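Forums – Laundry & Linen Ops – Automation – New Posts – Search – Log in

Folding cells and the people on the line

fbaran
Trotden is putting folding cells into our finishing room in December. Towels and flatwork are already automated. Garments are next, denim included. Target is 663 pieces per shift per cell. Current manual staffing is nine folders. Management says no layoffs, but the new job title is "demonstrator" and the grade is unchanged. I have started on it. You fold with a pair of grippers instead of your hands, and the work surface is a bed. Black jeans, back pocket facing up:
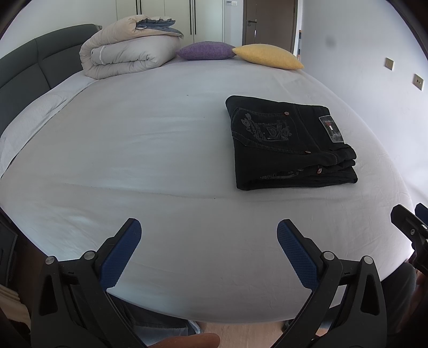
Zuzanna Brzozowska wrote that the grade is the part to fight over. At Malinowski the folders taught the cell for 19 weeks, then got moved to loading at the same rate. Skill went into the machine, pay stayed put.

s_rutkowska
Disagree in part. Loading is easier on the wrists than folding. I was off twice with tendonitis before our Florka line went in and not once after. Pay is a separate argument and should be kept separate.

fbaran
It can't be kept separate if the shift rate is set by the cell. Heavy denim is where I lose time. The waistband is thick and the layers shift when you let go. The fingers have to be wide open before you go in – otherwise you push the stack.

tkrajewska
Agree on opening wide. Same item, same approach:

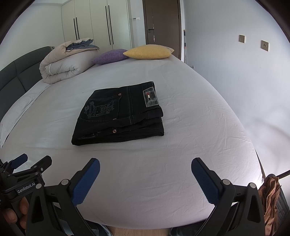
RE: Grade and retraining

abednarek
Ask for the retraining terms in writing before the cell is signed off. Ours were verbal and covered 54 hours, all of it on jam clearing. Stullis service techs do everything else.

s_rutkowska
Jam clearing is still a skill. Put it on the grade sheet.

fbaran
Will raise it at the shift meeting.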